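Speaker notes: What a Season on the Bench Taught Me About Special Teams
Talk for the Christodoulou Coaches' Clinic, afternoon session

Say hello, thank Zoila Ticona for the invitation, wait for the people in the back to find chairs. Remind them I coach high school football, so if anybody came for pro stories they have time to get to the other room (pause, smile, nobody ever leaves).

Start with the Rokach game. We lost by a point in November, on a field so soft you could lose a shoe in it, and I went home convinced our offense had let us down. I told my wife so, all through dinner. Then I sat down with the film and found that our average starting spot was 11 yards worse than theirs. We had been handing them field position all night, one lazy punt coverage at a time, and I had been looking the other way because the ball was in the air and I was already thinking about the next defensive call.

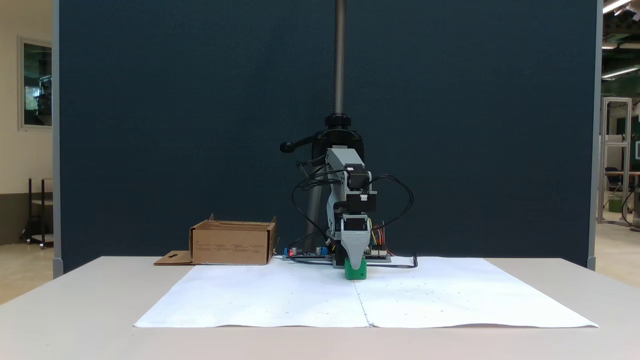 So that winter I went back over the whole season, every kick, every punt, every return. It came to 255 plays. I wrote down where the ball was kicked from, where it came down, and where the other fellow was tackled. You don't need fancy software for this, just a pencil and a patient family. What jumped out was that 61 of those plays had a missed assignment you could spot on the first viewing. Most of them were the same mistake — our outside man drifting in toward the ball and leaving the sideline wide open.

Slow down here. Let them write.

Now, I know what you're thinking, you have two hours of practice and a line that can't pick up a blitz. I thought the same thing for years. Hatsue Kudo, who was my assistant back then, asked me for ten minutes at the start of practice, while everyone's legs were fresh. I gave her ten minutes mostly to be polite, and I have been grateful ever since.

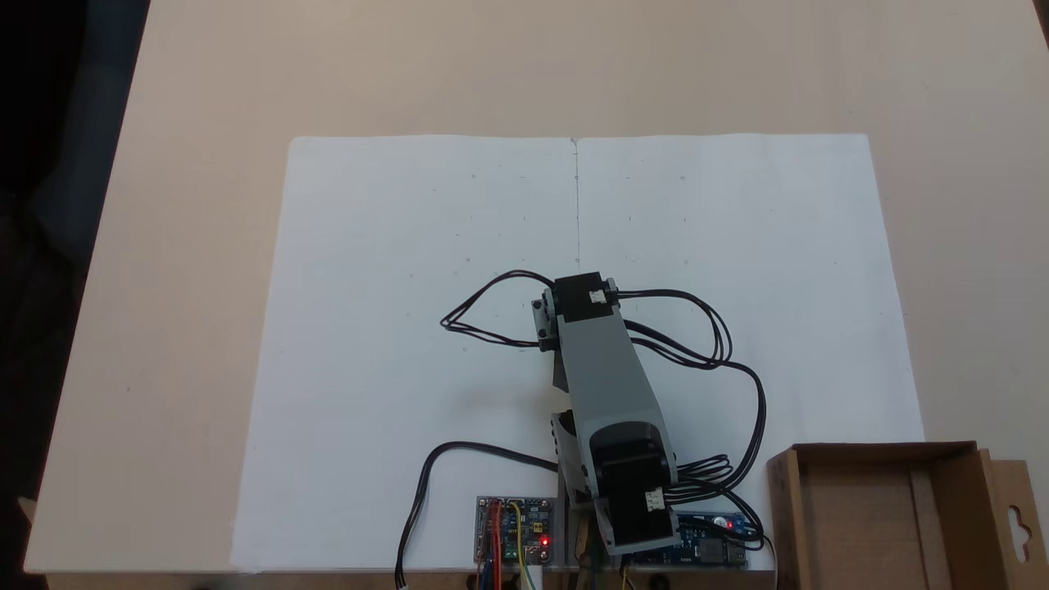

Homa Bakhtiari

Her first drill was lanes. Five players, five lanes, a coach at the far end holding the ball. You run your lane until the coach takes a step, and then you squeeze, but you never cross the man next to you. We ran it at half speed for a week before anybody was allowed to hit anything. The kids grumbled, and then they started to take pride in it. By the Grirkov game they were arguing over who got the outside lane!

Mention the return by Grirkov that we stopped at the 14. Don't tell the whole story, it runs long.

Somebody usually raises a hand around this point, so have this ready:
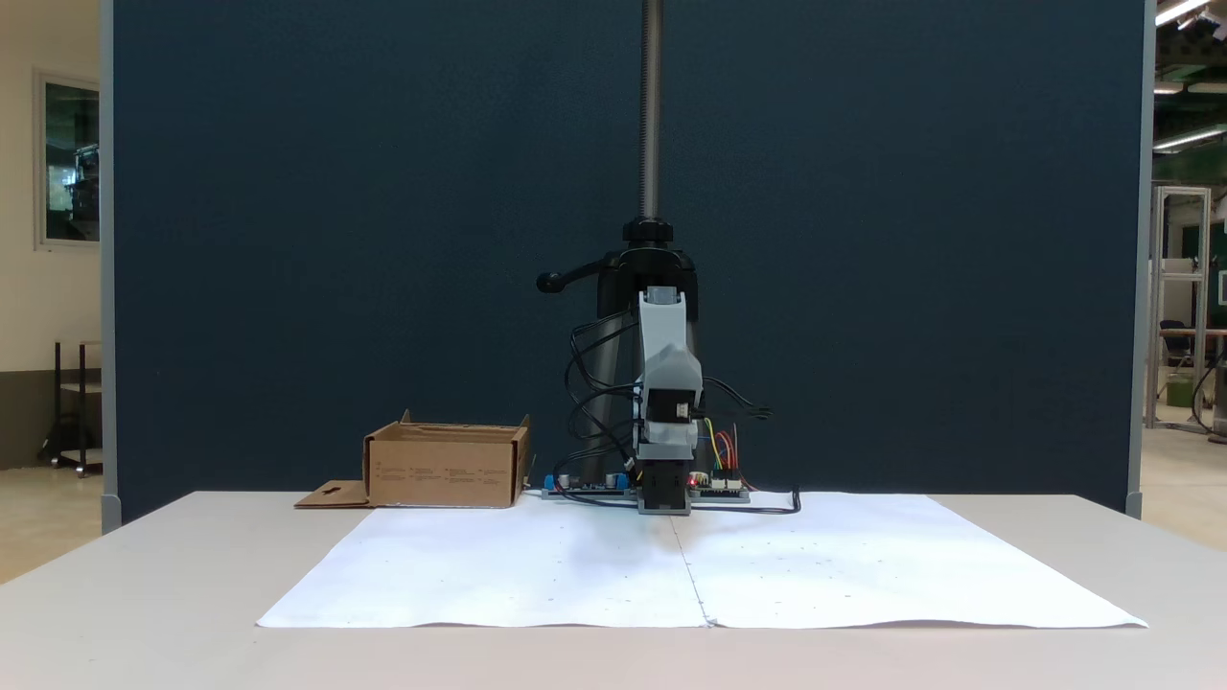 Should starters play on special teams?
I use three or four of them on punt coverage and rest them on kickoffs. The remaining spots go to younger players who have earned them in the lane drill.

Go on to the punter. Ours that year could kick it a mile, and he outkicked his coverage about every other try. We asked him for less distance and more height, which hurt his feelings for a while. Against Nisen he never kicked one past 38 yards and they didn't return a single ball.

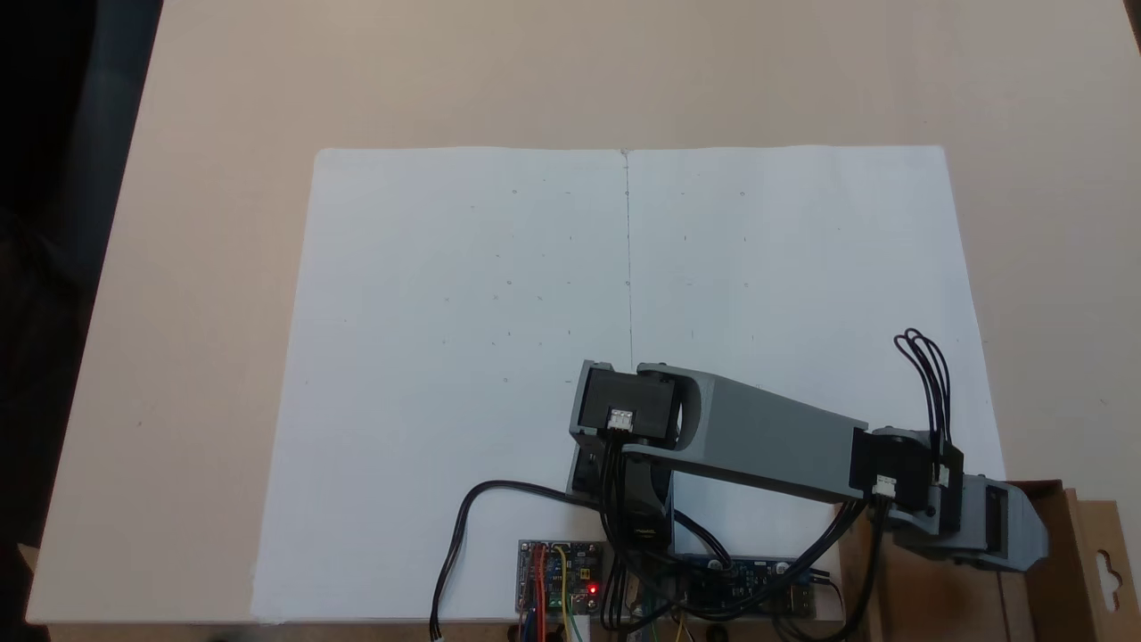 The other thing we changed was the sideline. Before, when fourth down came up, half the punt team was getting water. Now they stand together next to Coach Kudo from second down on, and she calls the names out loud. It sounds small, but we had burned four timeouts the year before just getting the right people onto the grass.

Hand out the lane drill sheet. Eftychia has the extra copies by the door.

Leave ten minutes for questions, and if the long snapper question comes up, send them to Charalambos Chrysikopoulos, who knows far more about it than I do and is speaking at 3:30.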